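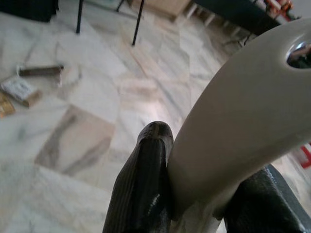
White marble floor tiles, with gray veining.

Housekeeping in a Vacation Rental: Tips for Stays of a Week or More

Sat 16 October

We just got home from Claltside and I have sand in my wallet, so this seems like a good day to finally write up my rental apartment tips. I've been promising them to Kelly Pacheco for ages (hi Kelly!) and she leaves for her first monthlong stay in February.

A couple of nights in a hotel is a different animal. Somebody makes the bed, and the worst you can do is leave a wet towel on a chair. Once you're in an apartment for a week or longer you are keeping house, only in a kitchen where the drawers are all wrong and the one good pan has no lid. I love it, but I've had to learn how to do it.

The first half hour

Before anyone opens a suitcase I go around and open every cabinet in the kitchen. Every single one, and the fridge, and under the sink. I want to know if there's dish soap, a sponge, trash bags, salt, oil and toilet paper beyond the roll that's already hanging. Then I write the list and one of us goes to the store while it's still light out. We skipped this once in Claltside on a holiday weekend and ate crackers for supper. Crackers and a lemon!

Run the hot water in the kitchen and in the shower and see how long it takes to come up. Flush the toilet. Turn on each burner for a few seconds. If anything is off, message the owner right then, with a photo, while they're still expecting to hear from you.

Take pictures of the shelves, too, and of the way the furniture is set up. You will move the table closer to the window (I always do) and on the last morning you'll have no idea where it came from.

Suitcases go on the luggage rack, or a bench, or the bathroom floor, never the bed. Wheels have been places.

What I bring from home

My kitchen bag has gotten smaller every year. At the moment it holds:

a small paring knife in a cardboard sleeve (checked luggage only)
two flat dish towels
a peeler
six clothespins
a few zip bags, folded in thirds
a rubber sink stopper, the flat kind that fits any drain
a short length of cord
dishwasher tablets in a jar, one for every second day
a little jar each of cumin, oregano and chili flakes

All of that goes in an old Darisix toiletry bag with a broken hook, and it weighs less than my sandals. The sink stopper is the one people laugh at and then borrow. The clothespins close bags of chips and rice, hold curtains shut when there's a streetlight, hang socks, and once held up the hem of my dress through an entire dinner.

I used to bring a corkscrew but every rental on earth has four of them.

Groceries for a week, without waste

My biggest mistake for years was shopping like I was at home. A full bottle of oil, a full bag of flour, a dozen eggs, and then on the last night I'd be frying everything in sight and trying to give half an onion to the neighbors.

What works for us now is two shops. A small one on arrival, with breakfast, coffee, fruit and one easy supper. Then a second one on day three, after we know how often we're eating out, which is always more than I planned. Buy the smallest oil they sell. Buy butter if you'll eat it on bread, then cook with that as well and skip the oil altogether.

Pick one spice direction for the week and stay in it. If it's cumin and chili, then it's beans, eggs, rice, grilled chicken, whatever looks good at the market with cumin and chili on it. It sounds dull but you're on vacation, you're hungry, and it all tastes great after a swim.

Américo Pinheiro, who rented us his upstairs two summers in a row, keeps a shelf by the door where guests leave unopened pasta, salt, sugar and so on for whoever comes next. If your owner has something like it, use it in both directions. If not, ask before you leave food behind. Some cleaners are happy to have it and others have to haul it down to the trash.

Coffee deserves its own paragraph. Find out what kind of machine there is BEFORE you go. If it takes pods, what kind of pods? If it's a stovetop pot, check the rubber ring when you get there. I pack a plastic cone and a stack of paper filters if I can't get a straight answer, and I've been glad of them more than once.

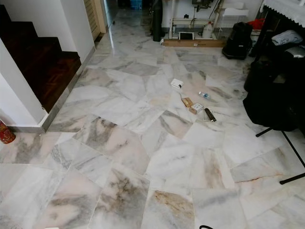 Marble tile floor next to a staircase with dark wooden steps.

Sand, and how to keep most of it outside

Sand is the reason I became a tidy traveler. At home I'm not, ask anyone.

Put a dishpan or a bucket of water outside the door and have everyone step in it. If there's no bucket, a beach towel folded in four on the doorstep does a decent job, as long as you shake it out every evening and don't let it turn into a sandbox of its own. Shoes stay at the door. Beach bags get emptied outside, upside down, with a good slap on the bottom.

Baby powder or cornstarch on sandy legs is an old trick and it does work: dust it on, wait a moment, brush off with a dry hand. Do it outdoors, please, the powder is as slippery as anything on a smooth floor.

Sweep before you mop. I know, I know. But I've watched grown adults go at a sandy floor with a wet mop and push beige paste into every corner. Sweep dry, twice if needed, starting at the far wall and working toward the door. Then damp mop with plain water and a drop of mild soap, wrung out well. No vinegar and no lemon on marble or other natural stone! Acid takes the shine right off, and that is your deposit gone. The same goes for wine and tomato. Blot, don't rub, and do it right away.

Sota Sakai wrote to me after my last post to say he drags a slightly damp bath towel across the floor at the end of the day and it picks up whatever the broom left. I tried it at Claltside and I'm a convert. Shake it off the balcony first if there's no one below, then into the wash.

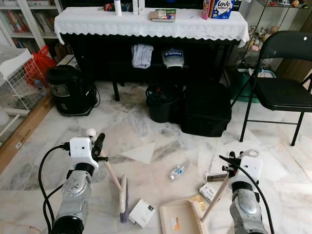 Purple-bristled brush and beige dustpan over white marble.

Laundry

Wash small and wash often. A full load of beach towels in a little rental machine takes all afternoon and comes out soaking, and then you have a full load of soaking beach towels and one folding rack.

My routine is one small load every other day, in before breakfast and hung before we go out. Look for the shortest cycle and take a photo of the dial once you've found the right setting. I've had machines where all the symbols were rubbed off and I only got through the week by that photo.

Swimsuits get rinsed in the sink the minute they come off (sink stopper!). Roll them in a towel, step on the roll, then hang them in the shade. They'll be dry by morning nearly anywhere.

For one or two shirts I wash in the shower. Wear it in, soap it up, peel it off, rinse. My mother did this on every trip of her life and her blouses looked better than mine ever have.

If it's damp and nothing dries, hang things on hangers instead of over the rack, with a hand's width between them, and point a fan at them. The cord from my kitchen bag goes between two window handles or across the shower. Check that whatever you tie it to is really fastened to the wall. Ask me how I know.

Keeping it nice for five minutes a day

After breakfast, dishes done and counter wiped. After the beach, floor swept. At night the trash goes out, especially anything with fish or melon in it. I try not to do more than that. It's still my vacation.

Ants will find a single grain of sugar in a strange kitchen. Everything sweet goes in the fridge or a zip bag from the first night on. If they've already come in, wipe their path with soapy water and find out what they were after.

The last morning

Read the checkout list the night before. Some owners want the beds stripped and some very much do not. At the Katayama guesthouse the card on the fridge asked us to leave the beds exactly as we'd slept in them, and there I was at six in the morning with all the pillowcases off.

I start the dishwasher before bed on the last night and have breakfast on paper towels. Bread, fruit, coffee, one cup each. Then it's only:

fridge emptied and wiped
trash and recycling out
floors swept
furniture back where it was (your photos!)
all the outlets checked for chargers
under the beds, behind the bathroom door, inside the washing machine
windows shut, key where it belongs

Look in the washing machine twice. I've left three swimsuits, a tablecloth I'd only just bought, and one of my husband's good socks in washing machines around the world.

If you broke something, say so. A glass is a glass and most owners won't care, but they'd like to know before the next family sits down to supper. Masanobu Ikeda has rented out his place in Povotstead for years, and he told me he's never once charged for a glass that somebody owned up to.

From the mailbag

Samer Salameh asks what to do with leftover sunscreen when you're flying with hand luggage only. I squeeze it into an empty contact lens case for the trip home and leave the rest on the bathroom shelf, after asking. He also wants to know if I iron on vacation. No!

If you have a good way of getting sand out of a zipper, please put it in the comments. Mine is stuck halfway and my passport is inside.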